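### 4.2 Sharing arrangements and the keeping of shared rooms

The Waltirham tenancies were set up as ordinary joint leases, so no written rules covered the use of the kitchen, the hall or the front room. We asked each of the 14 households how they had settled these things. In eight of them the answer was that they hadn't, at least in the first few months. People worked out who cooked when by listening for the stove, and the cleaning was done by whoever minded the mess most.

Disagreements in this period were mostly small. Heating came up more often than noise, and noise more often than guests. Where a household did write something down, it was usually after a dispute over a bill. One Morkley household kept its list on the back of a power bill for the whole of the lease, with items crossed out and written in again as people changed their minds.

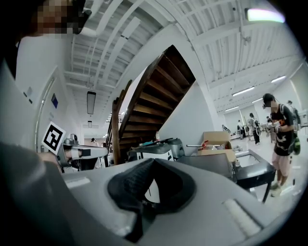

Henok Tilahun thought the list had done less than the habit of eating together on a Friday, and he said he couldn't recall anyone looking at it after the second month. Other tenants at Morkley gave it more credit. The difference may come down to when they moved in – those who arrived later had been shown the list on their first day and took it to be the rules of the house.

Length of stay mattered more than we had expected. In the four households where at least one person had stayed through the full lease, newcomers tended to be told how things were done, and they mostly went along with it. In the other ten, each change of tenant reopened questions that had been settled before. Storage was the usual one. A shelf given up by one person was claimed by two others, and the matter could drag on for weeks.

Kellstead differed from the other sites in having a live-out landlord who visited often. Tenants there described fewer arguments with each other and more with the landlord. They also described the front room as belonging to the landlord, and several of them took their meals in their bedrooms.

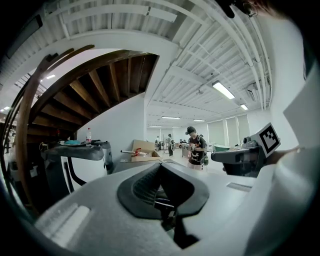
**Figure 3.** Interior at one of the study sites.

We coded each household's account of its shared rooms as settled, partly settled or unsettled, following the scheme set out by Woldegiorgis with one change. The original scheme treats a room that no one uses as settled, on the grounds that it causes no conflict. Our interviews didn't support this. Tenants who had stopped using a front room often spoke of it with some resentment, and we coded such cases as unsettled unless all tenants said they were content.

The change affects two households, both at Kellstead. Under the original scheme they'd be counted with the most stable homes in the study. Nabila Manurung, who coded the transcripts separately, placed both of them in the unsettled group before the change was discussed. Results under both versions of the scheme are given in the appendix.

Rent levels were not linked in any clear way to how a household was coded. The numbers are small, and we return to this in the section on costs.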